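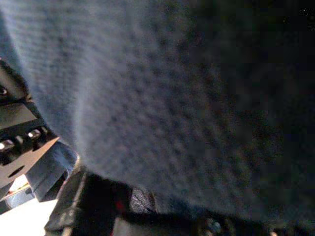 Cloth is much harder than boxes, according to Maritza Mamani, and she would say the same to any person who begins with a home-built arm. "A box stays a box. A jumper is a different shape every time you let go of it."

She has had many evenings to form this opinion. Since the winter, Mamani and Anselmo Huamán have been building a robot arm in the shared workshop at Tilstead, on the long bench beside the back window. They want it to pick up knitted clothes from a table, turn them the right way, and one day fold them. The arm has the name Guzmán, after a street where both of them lived at different times. By now everybody in the workshop uses the name, also when they complain that Guzmán has taken the good extension lead again.

The project started with a more modest purpose. Huamán wanted a machine to hold small parts while he soldered. He bought a second-hand set of motors from a seller in Irkstead, and when he opened the parcel he found that they were stronger than he needed. Mamani, who repairs knitwear at home, proposed that they should try with textiles. The first version could lift a sock. It could not put the sock down again without dragging it over the edge of the bench.

The present version is the fourth. The motors have cost 489 pounds in total, including two which burned out in spring, and the rest of the arm is made mostly from workshop stock. A small camera sits at the wrist, so the builders can see what the gripper sees when it comes close to the fabric. This has been useful, but it also has limits. When a thick piece of knitting is near the lens it fills most of the view, one side can go nearly black, and the software must then guess where the cloth ends.

"At the beginning I blamed the program," Huamán said. "I changed the program for three weeks. Then Maritza moved the lamp."

The lamp is now a matter of some discussion. With light from only one side, the stitches are easy to see in one part of the fabric and disappear in another. With light from above, the table becomes too bright and the camera makes everything else dark. Mamani would like to have two weak lamps with paper in front. Huamán prefers to keep one lamp and teach the arm to turn its wrist and look a second time. For the moment they do both, on different evenings, and write the results in the same notebook.

In June they made their longest test so far. The arm tried 100 times to take one garment from a pile and lift it clear of the table. It failed 26 times. Most of the failures came from the same cause: the fingers closed on two layers when they should take one, and the pile came up together. A few were caused by a loose cable at the elbow, which Mamani has now tied down with a strip of old waistband elastic. She considers this a permanent repair. Huamán does not.

Speed is not yet something they talk about with pleasure. One complete attempt, from the first look until the garment is put down, took 119 seconds when the test began. They have made it shorter by removing a pause which Huamán had put in for safety and then forgotten. There is still a red stop button on the bench, and the rule is that one person always stands next to it while the arm is moving.

Other members have begun to bring things for the arm to try. There is a box under the bench with cardigans, scarves and one child's hat with ear flaps, which Mamani says is the worst object of all. Wool that has been washed too hot is easy, as it keeps its shape nearly like felt. Loose knitting is difficult. Anything with long fringes is at present forbidden, after a scarf went into the shoulder joint and had to be cut out with nail scissors.

Not all the visitors are convinced. Skestlow, the repair group which shares the building, has asked if the arm will ever be able to sort its donations, and received the answer that this is far away. One member of the group remarked that she could fold the whole box in the time it took Guzmán to choose a sleeve. Mamani agreed with her, and gave her the box.

The next work is on the fingertips. The two builders want a softer surface that holds a single layer without pulling the loops, and they are testing pieces of rubber glove, bicycle tube and the non-slip mat that is sold for kitchen drawers. The mat is the best up to now, but it comes loose after an hour. They are looking for a glue that stays flexible, and would be glad to hear from readers who have glued such mat to plastic.

The arm can be seen on Saturday, when the workshop at Tilstead is open to the public from two o'clock. Visitors may bring one knitted item each for it to try. It should be clean, without fringes, and not a favourite.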